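10th October – the open day at Puvura

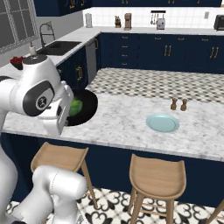

The arm above the pan, in the simulated kitchen.

I went with Llinos to the open day at Puvura. We were too early, so we drank coffee in the hall and read the posters. The one from Sedance I did not understand at all.

The demonstration I wanted to see was in the small room upstairs. Mr. Lapiņa from Puvura explained that his team tries each task in the computer before they let a real arm do it. I had expected gray boxes on an empty background, but they have built a whole kitchen, with navy blue cabinets and a marble island, and even flowers near the sink. The task was to move a round green vegetable from the pan to the blue plate. I said cabbage, Llinos said lettuce, and we did not agree on the way home either.

He told us they have run this task some 2,000 times since September. I asked if the arm becomes better each time. He said no, sometimes it becomes worse for a few days, and then they must look for the reason. I liked that he said this in front of visitors.

Eight of us were in the room, and the questions went on until six. I forgot to ask who draws the kitchen – the floor has a very pretty pattern and somebody must have chosen it. I will write to Zinash, she used to work there.

Bus home in the rain, soup, bed.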